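Evaluation of the Floker Arm Kit for Small Item Sorting
Project report, Term 2
Prepared by Uzma Niazi
November 23, 2021

14 shares | 3 comments

1. Purpose

Our group was asked to choose one commercial arm kit and to judge if it is suitable for a teaching laboratory. We selected the Floker kit, which is sold by Grundine. The price for students is $1316, with the gripper and the cables included. The software licence is paid separately and it is valid for one year.

2. Set-up

The manual has 36 pages and is mostly clear. The chapter on calibration is the weak part, as it uses two different names for the same joint. We wrote to Grundine in October and received a corrected page the next morning. After this, the calibration was finished in one afternoon.

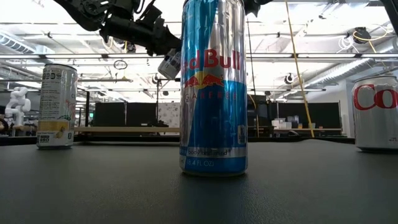

For the trials we used ordinary drink cans, since every student can bring them and no special parts must be ordered. The kit's own test blocks are all of one matte colour and the same size, so they tell little about daily use. Cans are more demanding. A Red Bull can has bright silver areas with strong vertical reflections next to deep blue ones, and the vision module often placed the border of the can at the border of the colour. A slim can standing farther back was also more difficult to locate than a near one. We reduced the exposure value and the detection became more stable.

3. Results

We made 600 pick attempts over three weeks. The software log contains 598 of them. Two records were lost when the program was closed before saving, and we recommend that Grundine add an automatic save. Most failed attempts were caused by wrong detection. The gripper itself was reliable, but its rubber pads became worn and we would like a spare pair in the box.

4. Recommendation

The kit is good value for a second-year course. For first-year students I would wait until the manual is revised.

Related reports
Laxdal Conveyor Module: Noise and Speed
Brorkgate Vision Sensor, First Impressions
Choosing a Gripper for the Teaching Lab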